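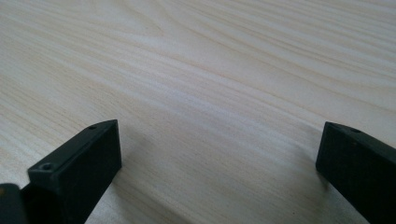
Firdevs Kurtuluş, Lecturer in Local Government Studies, Vostham

Print this page | E-mail this page

4. Who comes to the rally, and who writes to the council

In March we posted a questionnaire to 1000 households in Vostham and in the neighbouring district of Hademon, and 416 of them were returned in a usable state. The questions were on one matter only: the proposal to publish the expense claims of elected councillors. Of the persons who answered, 93 told us that they had attended the rally in front of the council offices. This group is small, and we treat the differences inside it with care.

The first result concerns age. We had expected the rally to attract mainly younger residents, as Shehata found in his earlier work on the Duman ward. In our answers the older residents were at least as present. Many of them had also written a letter to their councillor in the same month, and they did not see the two activities as separate. One respondent from Hademon wrote in the margin: "I wrote first, I received no reply, so I went."
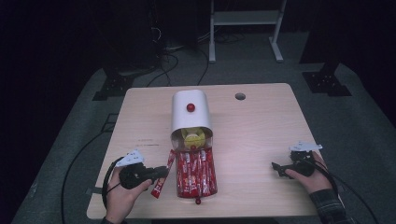
Figure 4. White dispenser and red stick packets on a pale wooden table.

The second result concerns the reasons for staying at home. The most usual answer was the hour. The rally began at 4 p.m., when shift workers at the Civel plant could not leave. Disagreement with the demand itself was mentioned less often, and mostly by people who felt that the present audit is enough. We did not ask about party membership, and this is a weakness that Akgül and Kocabaş have rightly criticised in similar surveys.

It remains unclear whether the councillors count a letter and a placard in the same way. The interviews in section 5 take up this question from the side of the council.

Last updated: March
Contact: Hacer Bayram, series editor | Copyright the authors | Back to top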